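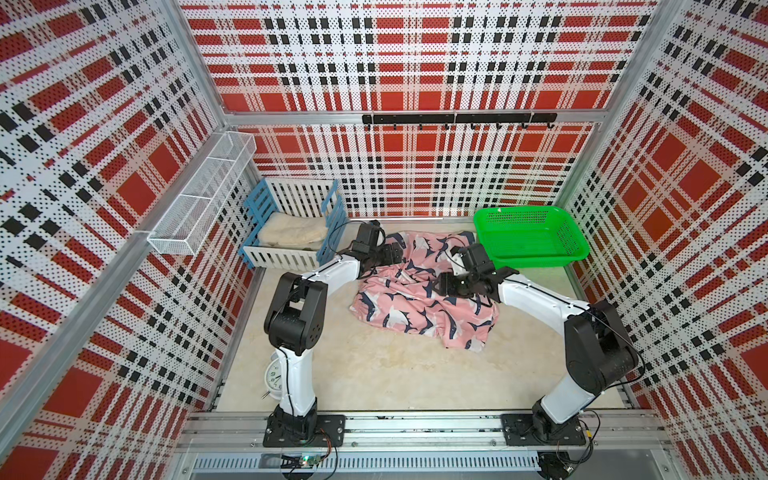
I lost a whole wall of storage in our laundry nook for two years because I'd put the hook rail up too high. Don't do what I did! Stand where you'll stand with your arms full, reach up without stretching, and mark that spot with painter's tape. Mine came down 9 inches and now I use it every day.

Leave a couple of hooks free, too. A full rail just means the next wet jacket goes on the doorknob.

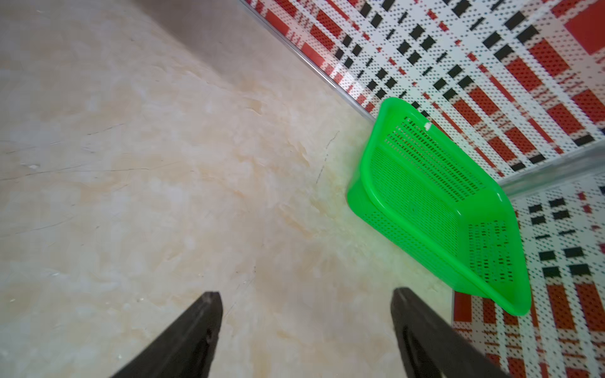 Plastic baskets with slots get grimy in the corners, and wiping never reaches it. I fill the tub with warm water and a squirt of dish soap, let them soak while I do something else, then go over the slots with an old toothbrush. Rinse and stand them on end to drip. My neighbor Mitsuko Katayama runs hers through the dishwasher, but I warped a good one that way — bottom rack, never again.

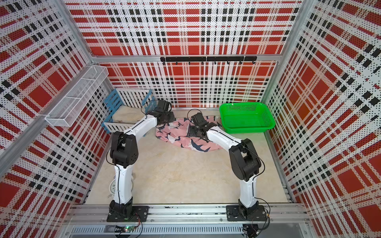
How often should you wash a pet bed cushion?

Every couple of weeks for the cover, more in shedding season. Shake it outside first and run a dry rubber glove over it, or all that hair ends up in your washer. Skip the fabric softener and dry it on low (check the middle for damp before you put it back).

Now, floors. Glossy tile shows every scuff, and I used to attack ours with powder cleanser until I dulled a patch by the back door. These days I start with a clean tennis ball, rubbing lightly, then a damp microfiber cloth.

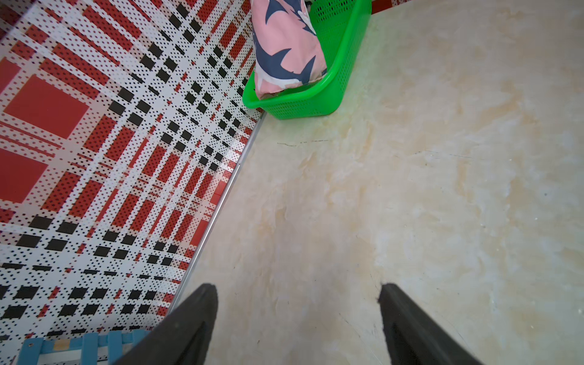

If the mark is still there after that, try a little baking soda paste on one tile in a corner first, and keep it off real stone altogether. Change your mop water sooner than you think you need to. Ross Paterson next door swears by two buckets, one soapy and one plain, and I've come around to it, even if it does mean tripping over the second one.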